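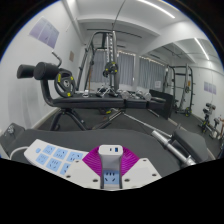
Standby is stealing, and we let it

Filed under: opinion, household

Got the electric bill again. Opened it standing up in the hallway, coat still on, bad idea. 1175 for the year. For two people and a cat. Went through it line by line at the kitchen table and got madder the further down I read.

So. Standby power. Yes, that old thing. Everybody rolls their eyes, I did too. My mother went around pulling plugs every night in our house in Pladitz and we laughed at her. She was right and I owe her an apology, which she will enjoy way too much.

My gripe isn't with people who leave the TV plugged in. I leave mine plugged in. My gripe is that the whole job got handed to us. Somebody designs a coffee maker that never really turns off, somebody else signs off on it, a store sells it, and then a leaflet comes in the mail telling ME to be more mindful. Mindful! I have a job. I have a kid who calls from college at midnight about laundry. I'm not going to be mindful about a coffee maker.

Lutz Tiedemann wrote in the neighborhood newsletter in March that it all comes down to habits. Switch it off when you leave the room, teach the children, and so on. Nice piece, well written, disagree with nearly all of it. Habits are fine for brushing teeth. You cant run a whole country's wiring on people remembering. I don't remember my own phone number half the time.

And who can reach the switch anyway. Go look at where the outlets are in a normal rental. Behind the couch. Behind the bookcase. One in the bedroom, exactly where the bed has to go. Gertraud Strebel downstairs is past eighty and her only living room outlet is at ankle height behind a cabinet she couldn't move at forty. Is she supposed to crawl back there 366 nights in a leap year? Come on.

The landlord's answer was a switched strip. One switch, everything off. OK, except half the stuff on it can't be off. The router can't, because the phone runs through it. The recorder forgets the time. The printer does a cleaning cycle every single time it gets power back, drinks the ink, and ink costs more than the electricity did. So you end up with two strips, one always on and one sometimes on, and then visitors plug into the wrong one. Ask me how I spent my vacation day.

Svenja Grabner, who I've argued with about this since we both lived over the bakery, says I'm making a big fuss over pennies. Heating is the real number, she says. Insulate first. And sure, heating is bigger, I'm not dumb. But I can't insulate a wall I don't own. What I want is a thing that's off when I press off. Seems like a small ask.

Burgi Steiner's old radio from the sixties has a knob. You turn it, it clicks, it's off. Dead. No little light, no clock, no waiting for a signal from anywhere. When did we vote to get rid of the click? My Elludska speaker has no button at all. You have to use the phone app, and then it goes "to sleep". I don't want it to sleep. I want it off.

What I'd do:

Real switch on the front of everything. By law. On the front, not underneath.

Standby use printed on the box in big type, same size as the price. In money per year, not watts.

Outlets at hip height in every new building and every renovation. With a switch at the door. Hotels manage it with that little card slot so don't tell me its too hard.

And stop with the leaflets. The last one was 8 pages on shiny paper and it had a cartoon plug with eyes.

I know what comes back on this, I get the same emails every time. Nanny state, prices will go up, a switch costs money. Fine, charge me for the switch. I'll pay it once. Right now I pay for not having one every year and nobody asked me either.

Anyway. Comments are open till the weekend, be nice to each other. Svenja, I know you're typing already.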